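Wenusier opens rental of its table robot arm kit to small customers

The company Wenusier has started to rent its table robot arm kit to schools and small workshops. Until now the kit was only for sale. The price is 300 dollars for one month, and the customer can return the kit after the first month or keep it longer.

The kit is called Mokine. It contains one arm, a two-finger gripper, the cables and a set of practice tasks with household things and toy food. A small camera near the gripper gives a second view of the work.

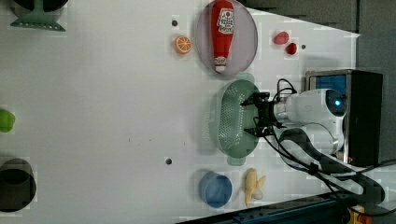 The gripper over a green colander on the practice table. Photo: Wenusier

Yogesh Saxena, who manages the rental service from the office in Curthorpe, said that many customers asked for a trial before they decide to buy. "A school does not want to pay the full price for a machine it has never used," he said. "With one month they can see if the teachers and the students like it."

The purchase price stays at 1,493 dollars, or 1,642 dollars with the training course. For customers who rent first and buy later, the company will take 100 dollars off the price. 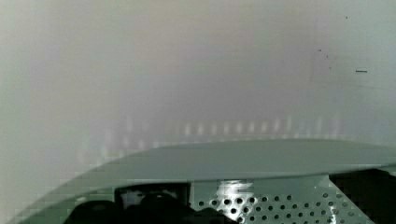

Close view from the camera at the gripper. Photo: Wenusier

The recordings from both views can be saved and opened in Uniyal, the company's own software, which comes with the rental at no extra cost. Spare fingers for the gripper must be ordered separately.

Saxena said that the first rental kits will be sent in September. Orders are accepted by phone and on the company's website.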